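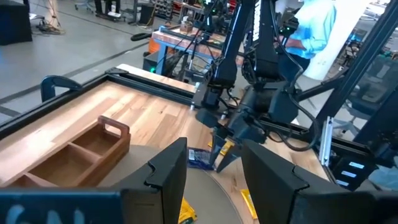
The draft attendance rules for district schools came out in August, and the part worth reading is the appendix on weighting. A school with 30 pupils in a year group is judged by the same formula as one with 2,000 on roll, so one long illness moves the small school's score a long way. Jade Gauthier suggested averaging over several years, and I agree – it costs little and needs no new data. Practical subjects raise a second problem. A lesson at a plank-topped bench with a clamp on the rail can't be made up at home with a worksheet, yet the draft counts both absences alike. I have sent eight pages of comments.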